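Foro Mercados y Valores > Salidas a bolsa y colocaciones
Tema: Astix, fin del lock-up y reparto del tramo minorista

n_lam
Abro hilo para separar esto del general de tecnológicas. El folleto de Astix fija el fin del lock-up de directivos a los 157 días de la primera cotización. El de los fondos de entrada va aparte y se libera en 2 tramos. Mi duda es si el segundo tramo está condicionado al precio o sólo al calendario. En la nota de valores lo leo de una forma y en el resumen de otra.

tikkanen_t
Sólo calendario. La condición de precio estaba en el borrador de febrero y desapareció en la versión registrada. El resumen no se actualizó bien. En caso de discrepancia manda la nota de valores.

n_lam
Gracias. Entonces el free float cambia antes de la revisión del índice.

Chau_Tu
No lo veo tan claro. Que se libere el bloqueo no significa que el proveedor del índice compute esas acciones como capital flotante. Si el fondo mantiene más del umbral, siguen contando como participación estable aunque pueda vender al día siguiente. Pasó lo mismo con Sketance: se dio por hecho el aumento de ponderación y no llegó hasta dos revisiones después.

Sobre el minorista: pedí 2,000 títulos y me adjudicaron 12. Entiendo el prorrateo, pero con la comisión mínima de mi bróker la operación sale en negativo salvo que la acción suba bastante.

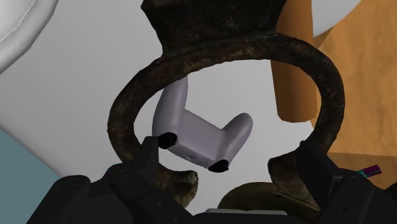
La comisión se aplica por orden ejecutada y no por título, así que da igual vender todo junto o esperar. Lo único que se puede optimizar es la custodia, que se cobra por trimestre natural. Si alguien tiene la adjudicación en otro intermediario, agradecería el dato de la tarifa.

hanhdao
Con Statex no hay custodia en valores nacionales, pero el traspaso de salida desde tu bróker se cobra por línea. Para esa posición no compensa.

tikkanen_t
Discrepo con Chau_Tu en lo de Sketance. Allí el fondo firmó un pacto parasocial que limitaba la venta, y por eso se excluyó del flotante. En Astix no consta ningún pacto de ese tipo.

Chau_Tu
No consta en el folleto. Un pacto posterior se comunicaría como otra información relevante.

tikkanen_t
Y a fecha de hoy no hay ninguna comunicación. Trabajo con lo publicado.

Chau_Tu
De acuerdo, pero entonces es un supuesto y habría que escribirlo como supuesto. n_lam lo ha puesto como hecho.

n_lam
Corrijo: el free float puede cambiar antes de la revisión. Me falta comprobar el umbral exacto en la metodología vigente. La que tengo descargada es la anterior.

oanh_thai
¿Alguien ha mirado la opción de sobreadjudicación? Si Guo actuó como agente de estabilización y no la ejerció completa, las acciones prestadas vuelven al accionista que las prestó, y eso también mueve el porcentaje.

tikkanen_t
Buen apunte. La ejerció parcialmente. El número de acciones devueltas está en la comunicación de cierre del periodo de estabilización, anexo final. Lo incorporo a la hoja de cálculo y la subo aquí.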